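Filed under: Shop Diary / Things That Stopped

Sunday, late

I said I wouldn't write about the zipper job again until it behaved itself, so this is me going back on that.

The Hedside people have it in their heads that opening luggage is a solved problem. Their sheet says so in bold. Arm goes to the bag, fingers close on the pull, arm runs the seam, done. I have been around machines since 1982 and I've never met one that read its own sheet. We had 209 runs logged before today and I was told, twice, that this was plenty to sign off on. Plenty of what? Most of them were done on the same few zippers with the speed turned down.
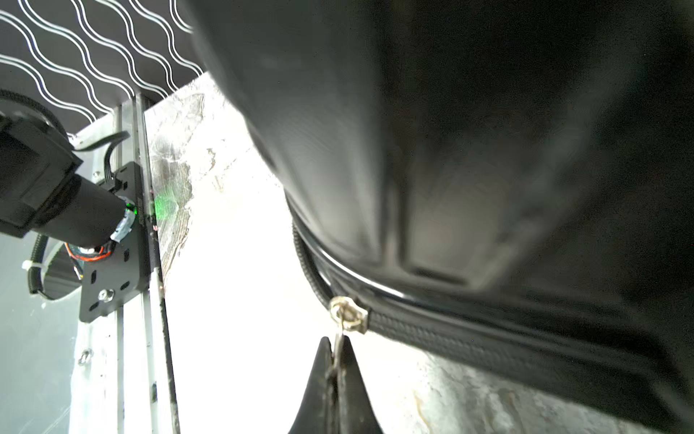
The fault is the same one I wrote up in April. The controller reports a good grip and carries on moving when the pull has already slipped out. It doesn't stop. It sweeps the whole arc with its fingers closed on nothing, then logs a success. Nassar's answer last time was a software patch that "improves confidence." I bet it does. The arm was very confident today when it dragged a fingertip along the shell and kept pushing until I hit the stop.

What bothers me is the push. There's a force limit, 60 on their scale, and it's supposed to trip well before a person would feel hurt. It didn't trip. I had my hand on the stop button and nowhere near the bag, but the Andville crew will be reaching in to turn luggage all day long, and they've been told the arm will feel them coming. I wouldn't put my fingers there on the strength of that. 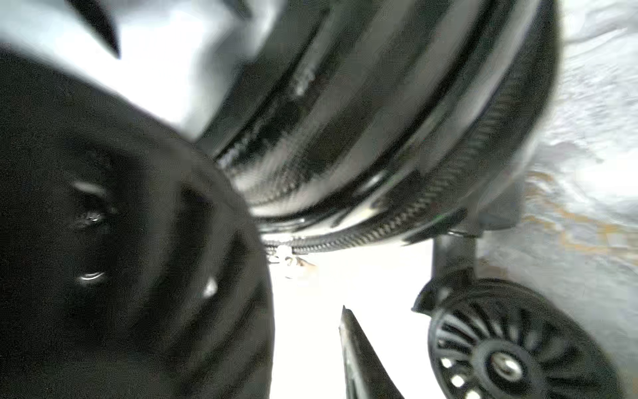

Photo: Alonlow bench log, wrist camera

Ran it 9 more times after lunch with the limit set lower. It tripped on some and sailed through on others, and I couldn't find a pattern. Could be the sensor, could be the cable, could be the patch. Everybody on the call had a favorite and nobody had a measurement.

I've locked the cell and put a note on the door. They want it back on by morning. I told them I'd want to see the limit trip every time, on a block of foam, before anyone stands next to it. Long silence on the line after that. Then somebody asked if I could write it up as a "minor calibration item." I could not.

Need to order foam. Also find out who has the second key.

Last updated: Sunday, 11:40 p.m.

Contact | Copyright Alonlow Shop Diary | Back to top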